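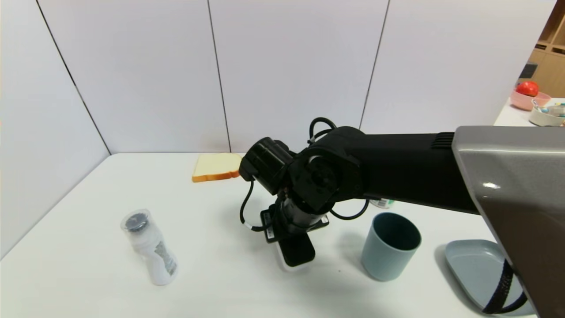
Ornarau, Issue 6, page 23

A Slice of Bread Is Enough: A Talk with Hòa Đồng about Small Breakfasts

When I came to the kitchen of Hòa Đồng at seven in the morning, the first thing I was given was a chair, and the second was a question. "Did you eat?" I said that I had coffee. "Coffee is not eating," said Hòa Đồng, and put the bread on the counter.

Our readers in Jusinmont may know Hòa Đồng from the breakfast evenings at the Cerkonitz community house. Yes, breakfast evenings, because most people who want to learn about breakfast have no time in the morning. The course has 6 meetings and it treats only the first meal of the day, for people who live alone or who cook for one other person. I wanted to know how it is possible to speak for so many hours about bread and a cup.

"It is possible to speak about bread for a year," Hòa Đồng told me. "But in the first meeting we do not speak about taste. We speak about the table. I put on a white table very few things. A slice of white bread, a cup, a plate, one bottle. Then I ask people to sit and tell me what they would move first."

And what do they move?

"Almost always the bread. They see it lying directly on the table and they want to put it on the plate. At home it is the same. The plate is on one side, the bread is on the other side, and the person stands between them and eats over the sink."

Eating over the sink is a subject to which Hòa Đồng came back many times in our conversation. For three years after moving to Jusinmont, the teacher of today ate every breakfast in this way, standing, with the radio on. The apartment was small and the table was covered with papers. "I was not sad about it. I did not notice it. Then my sister visited me and she asked where I sit in the morning, and I had no answer for her."

The change began with clearing one half of the table. The papers went into a drawer, and later, as I was told with some shame, into a second drawer. What stayed on the table was only what the breakfast needed. I asked if this is not a little strict.

"It is strict for one week. After that it is comfortable. You come in with your eyes half closed and your hand already knows where the cup is."

We spoke then about cups, and here my host became very lively. The cup in the first lesson is a plain plastic one, in a pale color between blue and gray. A student from the spring group complained about it and said that a breakfast should have a beautiful cup, a ceramic one, from a good shop. Hòa Đồng does not agree.

"A beautiful cup you are afraid to use. You keep it for guests, and the guests come two times in a year. I like plastic for the morning. It is light. If your hand is still sleeping and the cup falls, you pick it up and you continue." For hot drinks there is another cup, a heavy one with a handle, which I was allowed to hold. It has a chip on the foot and came from a flea market in Usmani.

The gray plate has raised rims, and about the rims there is also an opinion. "Flat plates are for restaurants, where another person cleans the table. With a rim, the crumbs stay where they are. I have bread every day, so I have crumbs every day."

I admitted that I was surprised by the white bread. I expected from a breakfast teacher something dark and full of seeds. Hòa Đồng laughed for a long time. "Everybody says this! Some of them even bring me their own bread, they feel sorry for me. I like dark bread also. But white bread everybody has, it is in every store, and I do not want that somebody goes home and thinks, first I must find the correct bread, and then I can have breakfast. Start with the bread you have. Look only that the crust has a good golden brown color, and that you keep the package closed."

Keeping bread is in fact the theme of the second meeting. The advice is simple, and I write it down as I heard it. If you live alone, put half of the loaf in the freezer on the same day you buy it, already sliced. Take out in the evening what you will eat in the morning. Do not keep bread in the refrigerator, where it becomes hard more quickly. Toast the older slices and eat the fresh ones as they are.

The third meeting is for containers and bottles, and it is the one that people remember best, perhaps because it makes them go home and open their cabinets. "I say to them, turn every label to the front and read it. People have bottles for which they forgot the purpose. They have small containers with a finger of something inside. You read, you decide, you keep it or you throw it away." Everything that is not food should leave the table before eating, and a bottle should have its cap on, also when you plan to use it again in two minutes.

Did somebody ever refuse?

"One man. He said that his table is his own business, and he is right, it is. But he came to the next meeting and he brought a photo of his table, and there was a space on it as large as a newspaper. I said to him, very good, this is enough space for a breakfast."

By this time I had eaten two slices with butter and a little salt, sitting, from a plate with a rim. Outside the window the bus to Cerkonitz was passing. I asked for one last piece of advice for readers who will not come to the course.

"Put the cup and the plate out in the evening, before you sleep. Next to each other, please, not on two ends of the table. In the morning you will see them and you will think that somebody is waiting for you with breakfast. It is only you, but it is still nice."

The next course begins in June. There are places for 7 people, and you should bring your own cup.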